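Work, Automation and the People Doing It
Handout for Session 5: When the job moves onto a screen first
Floltudthorpe evening program, 11 March 2022

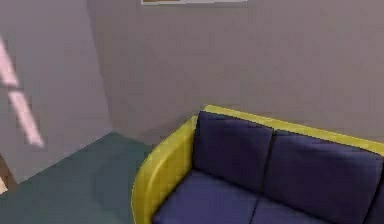
Welcome back, everyone, and thank you for the good conversation last time, which ran well past the hour (I saw the cleaners waiting at the door, so we'll try to be kinder to them tonight!). We finished with the question of what happens to a worker's day when a machine takes over part of it, and I promised we would look at one workplace slowly. The one I've picked is Gromido, a furniture rental and home-staging firm. They deliver sofas, tables and beds to houses that are going up for sale, set the rooms up nicely, and come back later to collect the lot and clean it.

Gromido brought in two kinds of automation, and it helps to keep them apart in your notes. The first is in the warehouse, where carts now carry flat loads between the racking and the loading dock. The second is newer and, to my mind, more interesting. It's a program called Durkedeo, in which household jobs like dusting, tidying and checking for damage are tried out by a robot in simulated rooms before anyone lets a machine near a real customer's lounge. The rooms are built on a computer, with walls and floors and furniture, and the robot can make its mistakes there without costing anybody a cushion.

What the simulated room changes

In the old way of working, a new staff member learned by going out with an experienced one. You carried the other end of the sofa and you picked up, without anyone quite saying it, how to turn a corner, how to keep your sleeve off the paintwork, and where the dust hides. Much of that was never written down. When the Durkedeo team needed to tell a machine what a finished job looks like, they had to go and ask the crews, and the crews found it surprisingly hard to answer. Have a go yourselves before next session: write down how you know a sofa is clean. Most people fill half a page and are still arguing with themselves at the bottom of it.

Gromido collected 106 of these small descriptions of work from its crews. Some were a single line ("seams first, then the flat parts") and some ran on for pages. Staff were paid their usual rate for the time they spent writing, and I'd like you to mark that point, as we come back to it under fairness. Knowledge that used to leave with a person when they retired was now being kept by the firm. You may feel that is a good thing, or you may feel a bit uneasy about it. I go back and forth myself.

A simulated room is also a tidier place than most of us live in. The light is even, the carpet doesn't ruck up, and the dog is never asleep on the good chair. A crew member who read an early draft of this handout wrote in the margin, "Put a wet umbrella in it." I've been grateful for that note ever since, and it makes a good discussion question. Who gets to decide what goes into the practice room, and is it the same people who know what the real rooms are like?

Changes to the working day

After the first stage the crews reported shorter walks in the warehouse and fewer sore backs, along with more time spent looking at screens. Several missed the walking, oddly enough, as it was when they caught up with each other. A new role appeared, that of run checker, whose job is to watch recordings of the robot in its simulated rooms and mark where it came too close to something or skipped a spot. Over the first stage the checkers marked 2470 runs. It's sitting-down work, it's quiet, and it suits some people beautifully. Others asked to go back to the vans within a month.

Pay was the sticking point, as you might expect. Checkers began on the same grade as van crew, although the work needed a different kind of attention and had no overtime attached to it. Someone used to a few late collections a week could find themselves worse off with a nicer chair. The grade was reviewed in October and a small allowance added. Please don't treat that as the end of the story when you write your essays, as people's views on it are still mixed.

A second firm for comparison

Dafis, which does contract cleaning for offices, went about things differently. There the planning was done by managers and an outside supplier, and staff were told at a meeting once the equipment had been ordered. In a survey afterwards, 87 per cent of those who replied said they would have liked to be asked earlier. Be careful with that figure, please! We don't know how many people left the form in their locker, and those who reply to surveys are often those with something to say.

For next time

Read the two crew accounts in the course folder and bring your half page on the clean sofa. If you have a job where something has been automated, even something as small as the roster, jot down what you used to do with the time it took. We'll start with those, and there will be tea.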